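Checkliste Küchenbegehung — Gemeinschaftsküche Rondoneck
Stand: 13.02.2023
Nächste vollständige Begehung: November

Geprüft wird nach Bereichen, immer in derselben Reihenfolge. Eintrag: i. O., Mangel oder entfällt. Bei Mangel bitte immer einen Kommentar schreiben, ein Kreuz allein reicht nicht.

1. Zugang und Fluchtwege

1.1 Tür zum Hof von innen ohne Schlüssel zu öffnen: i. O.
1.2 Fluchtweg frei: Mangel
Kommentar: Zwei Stapel Getränkekisten im Gang, beide am selben Tag weggeräumt. Der Gang ist kein Lager, auch nicht für eine Stunde.
1.3 Rettungszeichen beleuchtet: i. O.
1.4 Bodenbelag rutschfest: i. O.
Kommentar: Vor der Spüle löst sich eine Fuge. Beobachten.

2. Brandschutz

2.1 Feuerlöscher vorhanden, Plombe unversehrt: i. O.
Kommentar: Gerät Nr. 481 hängt jetzt links neben der Tür. Der Aushang zeigt noch den alten Platz und muss neu gedruckt werden.
2.2 Löschdecke griffbereit: i. O.
2.3 Fettfilter der Haube gereinigt: Mangel
Kommentar: Der hintere Filter klebt. Austausch ist bestellt, Lieferung über Gonduvville.
2.4 Gasabsperrung beschriftet und zugänglich: entfällt, Küche ist rein elektrisch.

3. Oberflächen und Arbeitstische

3.1 Arbeitsflächen ohne Risse und Abplatzungen: i. O.
3.2 Fugen und Kanten sauber: i. O. mit Hinweis
Kommentar: An hinteren Leisten setzt sich leicht Mehlstaub fest. Einmal in der Woche mit der schmalen Bürste nachgehen, danach feucht wischen. 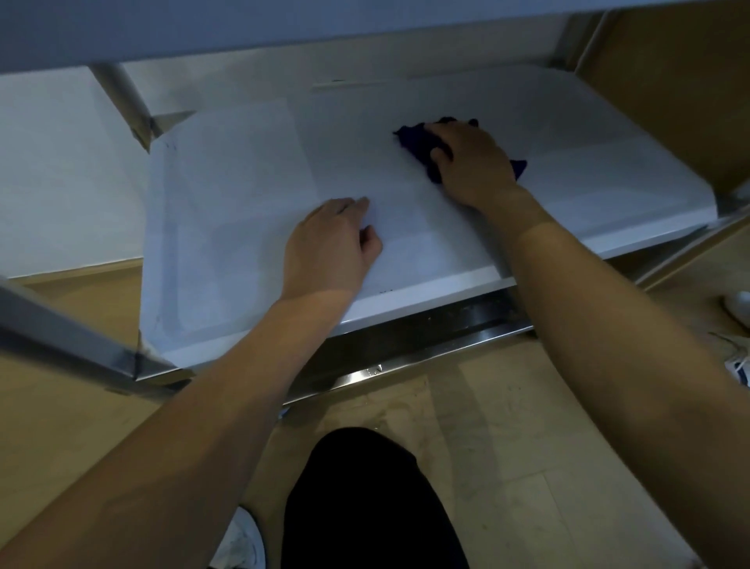

3.3 Reinigungsmittel für Lebensmittelbereiche zugelassen: i. O.
Kommentar: Im Einsatz ist Hola, Kanister mit lesbarem Etikett. Dosierung steht am Schrank. Bitte nicht nach Gefühl mischen — beim letzten Mal war die Lösung viel zu stark.
3.4 Tücher nach Bereichen getrennt: Mangel
Kommentar: Die Zuordnung der Farben hängt nirgends aus. Wer neu in der Küche ist, kann sie nicht kennen. Aushang bis zur nächsten Begehung.
3.5 Tische standfest, Füße nachgestellt: i. O.

4. Kühlung

4.1 Temperaturliste geführt: Mangel
Kommentar: Auf dem Blatt fehlen 27 Einträge, fast alle vom Wochenende. Die Liste wird ab sofort bei der Schlüsselrückgabe abgezeichnet.
4.2 Türdichtungen unbeschädigt: i. O.
4.3 Rohes und Gegartes getrennt gelagert: i. O.
4.4 Offene Ware abgedeckt und datiert: i. O.
Kommentar: Eine Dose ohne Datum entsorgt.

5. Untere Ablagen und Bodenbereich

5.1 Auf dem Boden keine Lebensmittel: i. O.
5.2 Untere Ablagen leer geräumt und gewischt: i. O.
Kommentar: Von hinten nach vorne wischen und die vordere Kante nicht vergessen. Erst einräumen, wenn alles trocken ist. 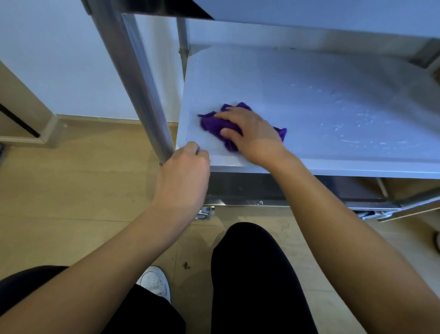
5.3 Schwere Töpfe unten gelagert: i. O.
Kommentar: Der große Topf von Khunthong wiegt gefüllt 22 kg. Nur zu zweit heben.
5.4 Bodenabfluss frei, Sieb eingesetzt: i. O.
5.5 Schädlingsköder kontrolliert: i. O., kein Befall.

6. Elektrik

6.1 Stecker und Leitungen ohne sichtbare Schäden: Mangel
Kommentar: Kabel am Handmixer geknickt. Gerät außer Betrieb genommen und gekennzeichnet. Keine Reparatur mit Klebeband.
6.2 Fehlerstromschutzschalter mit Prüftaste getestet: i. O.

Offene Punkte: 1.4, 2.1 (Aushang), 2.3, 3.4, 4.1, 6.1. Erledigte Punkte bitte mit Datum und Kürzel eintragen und das Blatt im Ordner lassen.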